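六月
文:阿尔维德·赫尔斯特伦(Arvid Hellström)

格温纳埃尔·沙尔庞捷(Gwenaël Charpentier)见面第一件事,是请我别喷香水来。我说我没喷。他凑近了一点,说:“那就是洗衣液。”

他在克洛东(Clodon)的德维茨香精公司(Devitz)做调香师,专做身体乳。这个头衔在行业里的地位,大致相当于专门给电梯写曲子的作曲家。香水调香师的照片会印在杂志上,手里捏着试香纸,目光投向一片薰衣草田。沙尔庞捷在公司网站上的照片是证件照,背景是灰的,人也有点灰。

“我没有薰衣草田,”他说,“我有一台恒温箱。”

恒温箱在走廊尽头,像一台不太争气的冰箱,里面一层一层放着装了乳液的小玻璃罐,罐盖上贴着编号。一款身体乳的香味能不能上市,先得在里面熬够日子。熬不过去的罐子有的分了层,有的变成了奶茶色。他拿出一罐奶茶色的给我看,神情像在介绍一位家道中落的表亲。

“香草醛,”他说,“客户要温暖,要像抱着一块刚出炉的蛋糕。好,加香草醛。然后乳液变黄,再变棕。客户说,能不能要蛋糕的味道,但是雪白的?我说可以,那您要的是另一种蛋糕。”

他说的客户是贝松(Besson),一家做大众身体护理的牌子,超市和车站药房里都有。贝松最出名的产品叫拉尔塔(Raltar),一款白花调身体乳,卖了很多年,瓶子改过几回,味道据说从来没变。我来克洛东就是为了这个“据说”。

拉尔塔的味道当然变过。沙尔庞捷去年接手的任务,是把它再变一次,变到谁都闻不出来。

“你想想这个工作,”他说,“做得好,没有人会来祝贺你。做得不好,贝松的客服电话会响。我最高的成就是一部安静的电话。”

改配方的理由很平常。原来的香精里有一味铃兰醛,欧盟后来不许在化妆品里用了。贝松早些年已经请人换过一次,换得仓促,老顾客说闻着“有点硬”。克洛蒂尔德·科斯特(Clotilde Coste)是贝松的产品经理,她把这些来信整理成一个文件夹,交给了沙尔庞捷。

科斯特后来在电话里跟我谈了这件事,语气像一个被迫替别人保管保险箱的人。“‘硬’这个字我看了好几个月。有一位太太写,以前闻着像她的卧室,现在像她卧室的门。我觉得她说得非常准确,可是我没办法把这句话写进简报。”

她还是写进去了。沙尔庞捷把那份简报留着,正文很规矩,附录里只有一行字:请去掉门。

“这是我收到过的最好的简报,”他说,“平常的简报写的是:年轻、干净、有力量,但是柔软,要让人想起一次没有发生过的旅行。我要拿这种东西去称原料,精确到毫克。”

我问他铃兰的味道为什么这么麻烦,换一种铃兰不就行了。他看了我一会儿,大概在判断我是不是故意的。

铃兰这种花,他解释说,是出了名的不肯交东西。玫瑰可以蒸馏,茉莉可以萃取,铃兰怎么折腾也拿不到像样的精油,所以香水里的铃兰从来是拼出来的。每个调香师手里都有一套拼法,就像每家都有自己的洋葱汤。铃兰醛在拼图里占的那一块特别大,又便宜,又圆润,在肥皂里和乳液里都老实。它一走,剩下的几块怎么摆都漏风。

“有的替代品太像西瓜,有的太像洗手间,有的很美,价钱也很美。身体乳的香精预算是什么概念呢?香水的香调师可以说,我要一点真的鸢尾。我说我要一点真的鸢尾,采购会过来摸我的额头。”

采购叫加斯帕尔·勒费弗尔(Gaspard Lefèvre),就坐在他隔壁。我们经过的时候门开着,勒费弗尔头也没抬,说了一句:“没有鸢尾。”

新的拉尔塔最后用了47种原料。我以为这很多,沙尔庞捷说这很节制,旧配方更啰嗦,里面有几味东西的量小到他怀疑是前人称错了,后人又不敢删。

“你看老配方就像看一栋老房子的电线。有一根线,不知道通到哪里,你想剪,又怕楼上的灯灭了。我剪了两根,灯没灭。第三根剪下去,整个香味塌了,像有人把椅子抽走。那一味的量,用来熏一只蚂蚁都不够。”

是什么,他不肯说。这是合同规定的,他说,也是他的一点小乐趣。
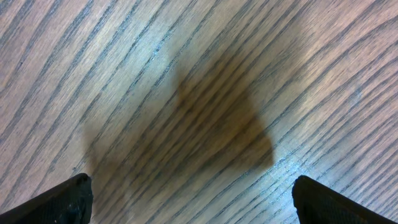
木纹近景。

前人是有名有姓的。拉尔塔最初的调香师叫伯努瓦·萨巴捷(Benoît Sabatier),今年77岁,住在离克洛东不远的一个村子里,早就退休了。沙尔庞捷做到一半,卡住了,开车去找他。

“我带了一瓶酒,三张试香纸,还有一小罐乳液。他把酒收下,把试香纸还给我。他说,你做的是身体乳,给我看纸干什么?”

萨巴捷把乳液抹在手背上,去给菜地浇了水,回来再闻。然后他去接了一个电话。然后吃午饭。沙尔庞捷坐在厨房里陪他太太剥豆子,剥到下午,萨巴捷才走进来宣布,前面没有问题,后面像个税务员。

“我问他税务员是什么意思。他说,很准时,但是不想见到他。”

我给萨巴捷打过电话,想核实这段话。他说他不记得提过税务员,不过如果提过,那一定是对的。他对有人想复原他的作品这件事不怎么动感情。“那个东西我做得很快,”他说,“我当时在忙一款洗碗液,洗碗液才难。拉尔塔是下午做的。”

我问他知不知道有人为它写了很多信。

“人家写的是自己的母亲,”他说,“我只是碰巧在瓶子里。”

他接着又谈了很久的洗碗液,我记了两页,这里就不引用了。大意是柠檬味的洗碗液毁了柠檬,如今一整代人闻到真柠檬会想起水槽,而他本人对此负有一部分责任,并不后悔。

回到沙尔庞捷的实验室。他说外行最大的误会,是以为身体乳就是把香水倒进面霜里搅一搅。他自己刚入行时也这么以为,师傅让他试试。他倒了,搅了,第二天早上那罐东西变成了水和一块疑似奶酪的物体。

“乳液是油和水的婚姻,靠乳化剂撑着。香精是走进来的第三个人。有的第三个人很有礼貌,坐在角落里。有的一进门,两口子就分了。”

就算不分,味道也会变。香精里的分子各有各的脾气,有些喜欢往油里钻,钻进去就不肯出来,你在纸上闻到一大束花,到了乳液里只剩几根茎。柑橘类的倒是出来得快,抹上去的头一分钟满屋子都是橙子,等你穿好袜子,橙子已经走了。还有底料本身的味道。没有加香的乳液并不是没有味道,他打开一罐让我闻。我说像湿纸板。

“你很客气,”他说,“有一款底料,我们私底下叫它‘外公的帽子’。我得先把帽子盖住,才能开始谈花。而且不能让人发现花底下有一顶帽子。”

我问他会不会羡慕做香水的同行。这个问题我在路上准备了很久,以为能问出一点苦涩来。

“会啊,”他很爽快,“他们去旅行。有人为了一款广藿香去了趟印尼,回来瘦了,晒黑了,人也深沉了。我为了一款身体乳去过鲁贝的仓库,回来感冒了。”

他停了一下,又说,可是香水可以不讨人喜欢。一款香水难闻得有性格,会有人写文章。身体乳难闻得有性格,会退货。人是要把它抹在小腿上的,抹完要穿裤子,要挤地铁,可能还喷了别的香水。所以身体乳的香味得懂得退让,可又不能退到让人觉得白花了钱。

“像一个好的房客。你知道他在,但是你不用跟他说话。”

“那你喜欢拉尔塔吗?”我问。

他想的时间比我预料的长。“我现在闻不到它了。我知道它每一个部分在哪里,就像你知道自己的牙齿在哪里。喜不喜欢,要问我妹妹,她用的是另一个牌子。”

试验的编号从一开始往上走,最后定稿的是第1,124号。我说这个数字听着很吓人。他承认其中有一部分是给同一个错误起的不同名字。有一阵子他认定问题出在茉莉上,做了一长串试验,茉莉多一点,茉莉少一点,茉莉先加,茉莉后加。后来发现茉莉是无辜的,出毛病的是麝香。他觉得应该给茉莉道个歉,于是在下一个客户的沐浴露里放了很多。

定稿之前有一轮盲测,贝松找来800位常年用拉尔塔的顾客,每人发两罐,不说哪罐是新的,带回家用。结果科斯特不肯透露具体比例,只说“足够让我睡着”。她愿意透露的是填在问卷空白处的那些话。有人说两罐都不对,只有浴室柜子里那罐才对,而浴室柜子里那罐和其中一罐是同一批货。有人认真写了满满一页,比较两者的前调和尾韵,最后说更喜欢左边那罐的盖子。还有人问能不能把两罐都留下。

“写卧室门的那位太太也参加了,”科斯特说,“我本来不该去查的,我查了。她选了新的。理由那栏她写:门开了一点。”

我问开了一点是不是就够了。科斯特说,以目前的预算,够了。

这句话我转述给沙尔庞捷,他笑了,这是我那天第一次见他笑。隔壁的勒费弗尔也笑了,笑得比他久。

谈到价格,勒费弗尔从隔壁过来了,带着自己的咖啡。他显然听了半天。他说人们总把采购想成扼杀美的人,其实他鼻子很好,年轻时考过调香学校,笔试过了,气味考试也过了,面试的时候被问到最喜欢的味道,他说是刚拆封的打印纸,面试官们互相看了一眼。

“他们想听童年,想听外婆的果园,”他说,“我外婆住六楼。”

如今他管的事包括橙花的收成、船期、某个中间体工厂停工检修,以及让沙尔庞捷死心。两个人合作多年,形成了一套固定的程序:沙尔庞捷提出一个贵的,勒费弗尔拒绝,沙尔庞捷提出一个更贵的,勒费弗尔同意第一个。我当着他们的面指出了这一点。两人都说不知道我在讲什么。

我又问到“天然”。现在每一瓶身体乳的标签上都要长出叶子来,贝松也不例外,新拉尔塔的瓶身上多了一片。沙尔庞捷说那片叶子他不认识。

“从植物学上讲,我不认识。它可能是一片概括性的叶子。”

他对天然原料没有意见,有几样他很爱,说起来手会动。他有意见的是那种以为天然就等于温和的想法。过敏原清单上有一大串名字,芳樟醇、柠檬烯、香叶醇,玫瑰里有,橙子里有,奶奶的花园里全有。标签上列出来,顾客写信来问为什么要加这么多化学品。

“我想回信说,夫人,那是橙子。但是回信不归我管,归克洛蒂尔德管,她比我有耐心。”

科斯特说她其实也没什么耐心,她有一个模板。

还有无香型。我带着一点恶意问他,如果越来越多的人要无香的身体乳,他是不是就该失业了。他说正好相反,无香型也找他做。皮肤真的敏感的人需要的是完全不加香精的,那个他碰都不碰,也不应该碰。可是很多人嘴上说要没有味道,给他们真的没有味道的底料,他们会打开罐子,闻到湿纸板,然后盖上,觉得坏了。

“所以有人会来问我,能不能做一种闻起来像没有味道的味道。我说这样的话标签上就不能写无香精了。他们说,那写‘淡雅’呢。”

“你做了吗?”

“做了。闻起来像一件洗得很旧的衬衫,在没有人的房间里。我很得意的。没有一个人提过它。”

我们后来又绕回恒温箱那里,因为我把笔落在了那边。他顺手拉开门,检查最下面一层,嘴里念着编号。那一层是他自己的试验,没有客户。我问是什么,他说是一款闻起来像雨停之后公交车站的身体乳,做了好几年,断断续续的,勒费弗尔不知道。

“我知道。”勒费弗尔在走廊那头说。

我请他让我闻一下。他给我在手背上抹了一点,米粒大小。刚开始有点金属,有点冷,后来是湿的水泥地,再后来出来一点很淡的甜,我猜是谁在车站吃过糖。我说挺好闻的。他立刻问是哪里好闻,我说不上来,他就在本子上记了一句什么,看上去不太满意。

这款东西变不变色?我问。

“变,”他说,“变灰。目前看来这是它唯一的优点,至少符合主题。”

离开的时候是下午四点多,我去车站等车,克洛东那天没下雨。新的拉尔塔据科斯特说已经换上了货架,瓶子和旧的一样,只多了那片叶子,没有任何地方写着配方更新。我在车站药房买了一瓶,收银的姑娘说她妈妈一直用这个,味道从来没变过。我说是吗。她说是啊,你闻。

读者评论

半瓶醋:我妈就用这个!我特意去对比了柜子里的旧的和新买的,觉得新的前面多了一点点青的感觉,然后发现旧的那瓶过期了。不作数。

阿澄:在日化厂做过几年品控,恒温箱那段看得我手抖。变棕的罐子我们叫“退休”,每周一批退休的。补充一句,文章没写冻融,冬天运输那一关也挺要命的。

lulu_0:所以那片叶子到底是什么叶子

灰兔子:求洗碗液那两页。认真的。

南窗:皮肤容易过敏的路过,谢谢他提了一句真敏感就别碰香精。另外“淡雅”款是哪个牌子?我怀疑我正在用,而且我一直以为是没有味道的。

阿澄:回复南窗:看成分表最后几行,有“香精”两个字就是了。

老蔡:雨后公交车站要是出了麻烦通知一声,灰的也买。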